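Zip-Seal Bags: Sorting and Repacking Gallery
Serneslow storage room, 25 March 2026

The gallery covers the sorting of reusable zip-seal bags at the Serneslow storage room. The stock is translucent gray plastic with a red seal stripe, ordered from Folance in two lots. The first lot was 2000 bags and the second 1000. Both had been mixed in open bins, along with bags returned after use, and the bins no longer matched the stock list.

Entries follow the order of work. Each has a short note on method. Terms used: "seal" is the red strip along the opening, "body" is the gray film below it, "return" is any bag that has been issued at least once.

1. Tipping out
Bins are emptied onto clean floor. A table was tried in May of last year and the bags slid off it. The film has very little grip against itself, and a heap higher than knee level starts to spread. One bin at a time is the working limit.

2. Separating
Bags are lifted from the top of the heap by the seal. Pulling from the side drags the layers underneath and folds them into each other. Bags that cling together are parted at a corner first.

3. Seal check
The seal is the part that fails. It is held at both ends and pulled level, with the body hanging free. A sound seal lies straight under light tension. A kink that stays in place under tension usually means the two halves no longer meet, and the bag goes to the reject box.

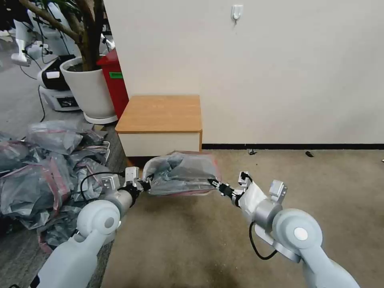
Creases in the body are ignored at this stage. The film creases whenever it is folded and most of the marks relax in flat storage. Pinholes are another matter. They are found by closing the bag with air inside and pressing on it, and this is done only for bags going to wet storage, as it takes longer than all the other checks combined.

4. Flattening
Air is pushed out from the bottom of the body toward the opening. The seal is closed last, from one end to the other. Closing from both ends toward the middle leaves a bubble that has to be worked out again.

5. Stacking
Seals all face the same way. After every 200 bags the stack is turned over and pressed flat by hand. Stacks built with the seals on alternate sides stay more level but are slow to issue from, and the method was dropped.

6. Labels
Zavlow paper labels, one per stack, on the outer wrap. Labels are not applied to the bags themselves. The adhesive leaves a residue on the film that picks up dust, and a marked bag cannot be reissued for clean goods.

7. Rejects
Bags with a bad seal are cut along the stripe. The body film is kept as drawer liner or interleaving. The stripe goes in general waste, as the local collection does not accept the two materials joined.

8. Returned to shelf
Wrapped stacks are shelved flat, no more than four high. Standing them on edge was the practice before the Miah shelving went in and accounts for much of the curl in the older bags. Curled bags are placed at the bottom of a stack and checked again at the next count.

Stock note
The list before sorting gave 3499 bags, a figure carried forward from several partial counts. It includes old stock in a smaller size that has since been moved to a separate shelf. The revised list will be posted with the next gallery, together with reject totals by lot.

Related pages: Drawer liners from reject film. Shelf plan, Serneslow. Wet storage checks.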